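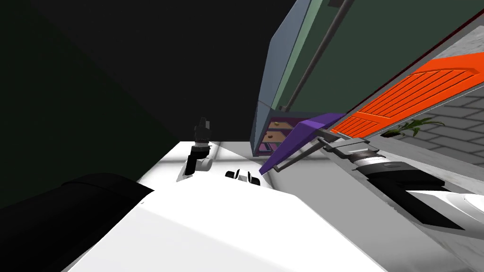

Home Reviews Workshop Guides Contact

Review: the Skeldale Household Rehearsal Pack, by Ningsih Chong

I have been putting off writing up the Skeldale pack because I kept finding one more thing to try in it, and then it was February and my editor was asking (kindly, but asking). So let me tell you about it at last! It's a set of simulated kitchens for two-armed robots, bundled with a rulebook of good practice, and it's the rulebook I fell for.

The rules are written in plain words. Before an arm goes near a cabinet with a long handle, you write down which arm is allowed to touch it, and the other one keeps its distance until the first has let go. There's a speed cap for any move close to furniture, 30 percent of full, and a run that breaks the cap is marked failed even if the door ends up exactly where you wanted it. I grumbled about that for a whole afternoon and then came round to it, as I usually do when somebody has thought harder than I have.

My favorite page is the one on views. Skeldale wants every run checked from the robot's own viewpoint, tilted or not, with the robot's body left in, and it wants you to note what the arms are hiding. I came to it from Medau's older kit, where you mostly looked down from a nice tidy spot near the ceiling, and I'd forgotten how much of a kitchen goes missing behind a forearm.

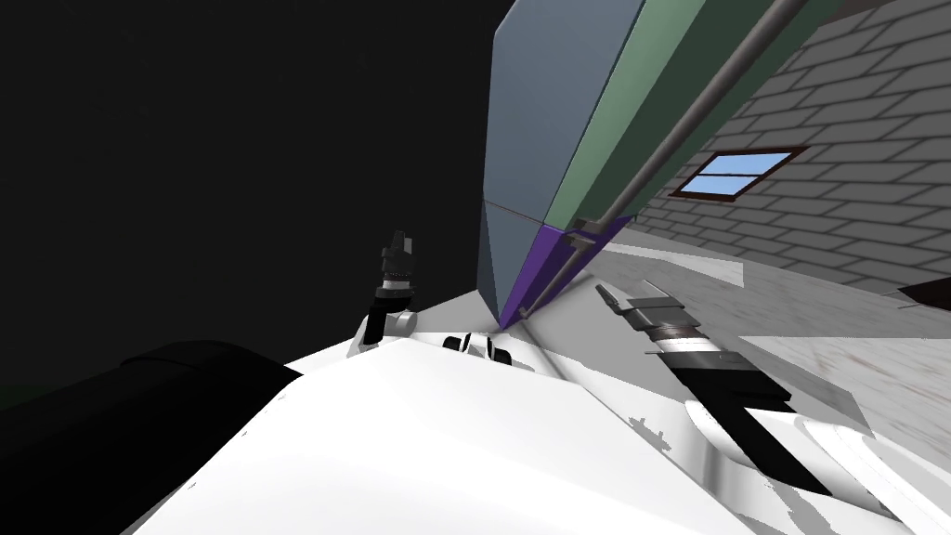
Do I need to follow the rulebook if I'm only ever going to run things in simulation?

Strictly speaking you can ignore it and the software will still run, but your logs won't count toward the pack's sign-off sheet, and you may have to repeat the work before anyone lets you near a real kitchen.

The sign-off itself asks for 400 runs with 85 percent of them clean, spread over 16 room layouts. That took my old desktop a good many evenings, and I do wish the pack could pause halfway through a layout and pick up again after supper. The surfaces are a bit patchy in places too, if you care about looks, and I care a little.

The stop rules could use another pass. Section on lost grip: lovely. Section on what to do when both arms are holding something and one of them stalls: two sentences, and the second sends you back to the first. Liang's guide handles that much better, and I kept a printout of it beside me the whole time.

I'd still buy the pack again, and I've already ordered the Jiltska add-on with the laundry rooms.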